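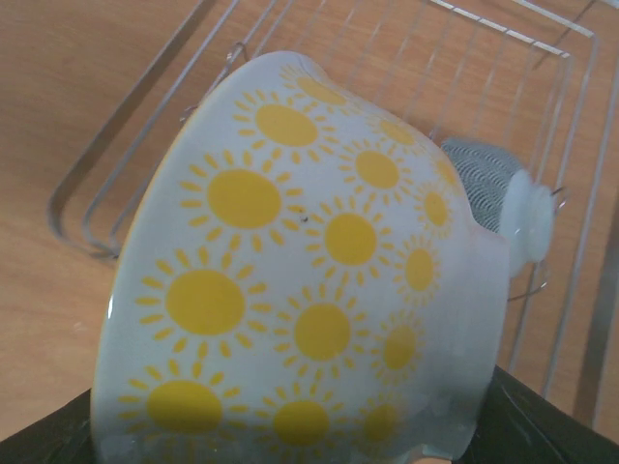
White bowl with yellow suns.

Woka Recipes: README

Woka is a collection of 2548 home soup and stew recipes, all typed up in one tidy format so you can search them, scale them and cook from them! It grew out of Asent, our old recipe swap, which had 3000 entries (and an awful lot of duplicate chili).

What's in each record
title, servings, ingredients, steps, minutes, notes
Amounts are in cups and spoons, with grams where the cook gave them. 1035 recipes have grams so far, and we'd love more.

Tags
There are 17, from "brothy" to "freezer friendly". A recipe can carry as many as it likes.
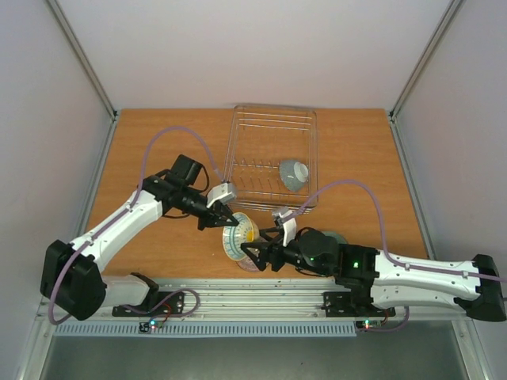

Bae wrote in to ask whether the serving counts could be trusted, as the lentil stew marked for four had fed six with leftovers. Servings are copied as the cook wrote them, so treat them as a friendly guess.

Known gaps
Very few cold soups. Slow cooker times are missing from most of the January batch.

Use
Free for home cooking, meal planners and class projects. Please credit Sisus Kitchen, and send fixes as a plain text file, one recipe per file.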